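Trarnberg Workshop Papers
Home | Current Volume | Past Volumes | Submissions | Contact
February
By the Caldeira build group, Darthorpe Shared Workshop

3. The Build

3.1 Location and constraints

The Caldeira arm was assembled and programmed in a shared workshop in Darthorpe, on a bench we could reserve on weekday evenings and for most of Sunday. The rest of the time the bench belonged to people making chairs. Any design decision in this section that looks odd should be read with the chairs in mind.

Our aim was modest. We wanted a low-cost arm that could pick up a network patch cable by its plug, carry it to a switch, and seat it in a named port. Commercial systems that handle cables exist, and they are good at it, but they assume a fixed cell, a known cable and a budget. We had a bench, a mixed bag of cables and 900 dollars, of which the gripper fingers consumed a share we still prefer not to discuss at meetings.

3.2 Arm and controller

The arm uses geared servos at the shoulder and elbow and smaller ones at the wrist. Joint control runs on a Lelteck motion board, chosen because a member already owned one and had stopped using it for its original purpose, a curtain. The board accepts position targets at 100 Hz. It also accepts malformed targets at 100 Hz, without complaint, and our first month of logs is mostly a record of this tolerance. We added a range check on the host computer and the arm stopped trying to shake hands with its own base.

The gripper has 2 fingers with soft pads. Early pads were cut from a bicycle inner tube and held the plug well enough, but they also held it after being told to let go. The final pads are silicone with a shallow groove that lines up with the plug body. The latch on the plug must be left free to move, so the groove is open on one side, and the approach planner has to know which side that is.

3.3 The target rack

Insertion targets were provided by a small open-frame rack set directly on a table (Figure 1). We considered a printed mock panel with dummy sockets and built one, and the arm did very well on it. It did much worse on a real switch. The mock sockets had been printed slightly generous, and we had in effect trained a robot to post letters. All results in Section 4 therefore use the rack.

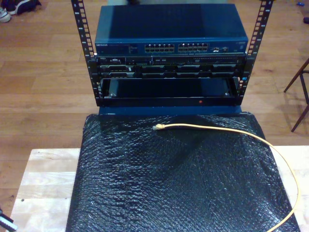
Figure 1. Target rack with Netgear switch above a server chassis; a yellow Ethernet cable lies on black bubble wrap in front.

The open frame suits the task. The perforated rails give the vision system a regular pattern of small square holes to lock on to, and the unit numbers printed beside them are useful to the humans, who were wrong about height more often than the software was. Port blocks on the switch are located relative to the rails and then refined with a close view before insertion.

The surface under the cable turned out to matter more than we had planned for. On bare pale wood, a yellow cable is easy for a person to see and only fairly easy for a color threshold tuned under workshop lights. Black bubble wrap improves the contrast and adds a new problem in exchange: each bubble returns its own small highlight, and a clear plug is, to a camera, another small highlight. Our first detector was confident and found plugs everywhere. The version used in Section 4 follows the colored cable to its end and only then looks for the plug – a method any toddler would have suggested.

3.4 Grasp and insertion sequence

Each attempt follows 4 stages: find the free end, grasp behind the latch, turn the plug to match the port, and push until the motor current rises. The last stage has no force sensor. Current is a poor stand-in for force, particularly through cheap gears, and we set the stopping threshold low to protect the switch. Some plugs were consequently left resting in the port without latching. We score these as failures, although they photograph beautifully.

Cable stiffness is not modeled. A long cable pulls back on the gripper as it is lifted, and the pull depends on how the cable was last coiled and by whom. We tried a correction term based on the visible curve of the cable and dropped it after it made matters worse. The present system lifts slowly, waits for the cable to stop swinging, and looks again before moving toward the rack.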